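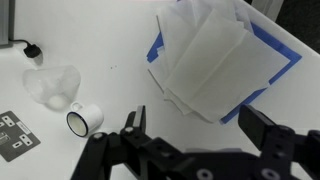 Kitchen Corner: The Blue Tape Has Borders for a Reason

Welcome back to the part of the Vutano newsletter that people skip on their way to the parking update. The parking update is short this month, so you may as well stay.

First item, the white sheets. When the long table got its blue tape, the idea was simple enough for a memo of one line: sheets go inside the tape. We even sent the memo. The stack has since taken a more relaxed view of property lines. It hangs over on the left, it hangs over at the bottom, and a few edges point off across the table as if looking for a better job. I have squared it up myself more than once, usually on my way to get coffee, and by the time the coffee is made it has usually spread out again.

A fair question raised in September was whether we should make the rectangle bigger. We talked this over at some length and decided against it, on the theory that a stack given more room will want more room. (See: the coat hooks, the supply closet, my inbox.) So the tape stays where it is. If you take a sheet, take it from the top and put the pile back together. Pulling one from the middle is how we ended up here.

Second item, the counter. You all know it, and judging by the suggestion box you all have feelings about it.
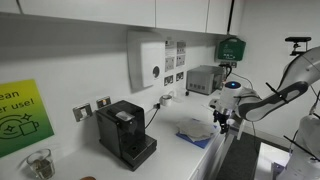

The kitchen counter, with the espresso machine in its usual place against the wall.

The espresso machine would like the following understood. The drip tray comes out. It has always come out. Those of you who joined us from the Bestus office have told me that yours was emptied by "someone," and I am sorry to report that someone did not transfer with you. Empty it when it's your turn, rinse it, slide it back in until it stops. The list is on the inside of the cabinet door, where the list has always been, and there are 16 names on it, several in handwriting that suggests they were added by a coworker.

Please also stop unplugging the machine to charge your phone. The wall has other sockets. I'd rather not put up a sign about it, partly out of principle and partly because that wall already has a notice full of little gray pictograms and a pair of labels below it, and I'm not convinced anybody has read those either.

The first aid box is the green one under the cabinets, toward the right. I mention it because a new hire asked me where it was while standing directly in front of it, and I realized I had been calling it "the box by the thing" for two years. If you use the last of anything in it, tell me. I reorder from Zivau, they take their time, and a paper cut does not wait.

The roll of tape on the counter belongs in the drawer. I have put it in the drawer. It and I will be discussing this again.

Third item, and I saved it for last because it produced the most mail: containers on the table. The policy is that anything you bring to the table leaves with you. The policy has been applied with what I'll call warmth. Tubs and canisters arrive for an afternoon, settle in, and soon people are steering around them as though they came with the building. Anything with a label on it and no name next to the label will be moved to the shelf by the door at five o'clock. You can collect it there. It won't be held against you, though it may be mentioned here.

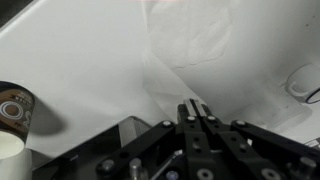 Osaze Bako writes that five o'clock is unfair to anyone on the late shift, who has barely sat down by then, and that a thing should be allowed to stay out as long as its owner is still in the building. He would also like it known that writing your name on a container has never once stopped a person from opening it, and he cites his own granola.

The first point is reasonable, so we'll make it eight. On the granola I have no comment and no information.

Next month: the fridge, and whatever Pană delivered that is still in it. Comments to the suggestion box, which is room 518, which is me.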